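Komholm Forum > Simulation and Software > Paid kits and add-ons

Gelero kitchen scene pack – worth the money if you only have one arm model?

marblecounter
Posted July 26, 2026
Hello all, and sorry in advance for the length, I never learned to write a short post. I've been using the trial of the Gelero kitchen pack for 2 weeks now and I have to decide whether to pay for the full thing. For anyone who hasn't looked at it, you get a set of kitchen scenes, a big library of household objects to scatter over the counters, and a ready-made pick-and-place task list. The full license is 764 for a single seat, and that is real money for me, as I teach evening classes and buy most of this myself.
What I like so far: it installed on the first try, the arm came in with sensible joint limits, and my students can get a grasp script going in one evening. What I don't like is the object shuffle, which puts some very odd neighbors together. Has anyone here lived with it for longer?

slowgripper
I've had the full license since June and I'm happy with it – mostly. The scenes are lovely and the support people at Gelero write back like human beings. The collision shapes on the small objects are coarser than I'd want, though. Thin things lying flat are a pain. If your class is going to pick up cutlery, plan an extra evening for it.

ottobench
I'm going to be the grump here. I tried the same trial and went back to the Dramden set, which costs less and has plainer kitchens. Nobody's policy gets better from pretty stone. I'd rather have 5 objects with good meshes than 2000 that all look a bit melted when you get close.

slowgripper
I know we've had this argument before, otto, and I still think you're too hard on it! Pretty stone matters if you're training anything from camera input. A veined counter gives the network plenty to get confused by, and I'd rather it got confused on my computer than on a bench with a real arm attached. Dramden's counters are one flat color, and my detector learned to love that flat color far too much.

ottobench
Then put a texture on the Dramden counter. It takes ten minutes.

taheri_fan
Can I ask what you're running it with? I use the Taheri planner, and the trial wouldn't load my tool frame until I renamed it. Also, would you mind posting a few renders, marblecounter? The ones on the shop page are all so polished that I can't tell what a normal working view looks like.

marblecounter
Happy to! I'm on the Taheri planner too, and yes, I had to rename the tool frame as well (it's in the notes, but very far down). The same kitchen in all three:

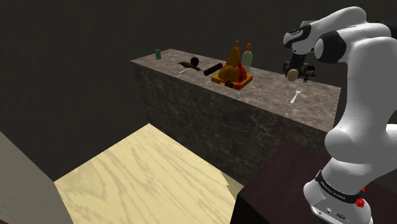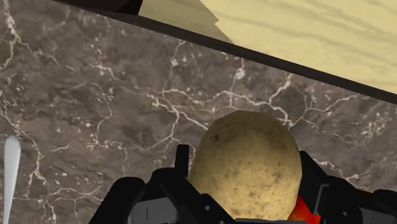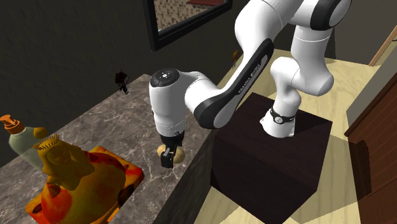

My feeling about the price goes up and down, and it depends on which part of the pack I've been working with that day. The object skins are where I'd say the money went. Look at the potato in the second one, held between the fingers with all its little flecks and pits, and then look at its outline, where you can pick out the short straight edges along the top. I can live with that for teaching, and otto will say he can't, and I think we're both being fair. I'd want a finer mesh before I trusted any contact numbers.

ottobench
I will say exactly that. The skin is nice, I'll give you the skin.

slowgripper
And the fork in the first one is just the sort of thing I meant about cutlery. Try it before you pay. If your grasp script can manage a fork flat on the stone, the rest of the task list will feel easy.

taheri_fan
Thank you for these, they're a big help. Does the full license let you switch off the shuffle and place things by hand? I'd give up half the library for that.

slowgripper
It does. There's a layout file for each kitchen and you can lock whichever objects you want. It's fiddly the first time, so save a copy before you touch it.

marblecounter
Oh, that changes things for me, I had no idea you could lock them. I'll stay on the trial until it runs out, try the fork, and write to Gelero about a teaching price. I'll post here when they answer.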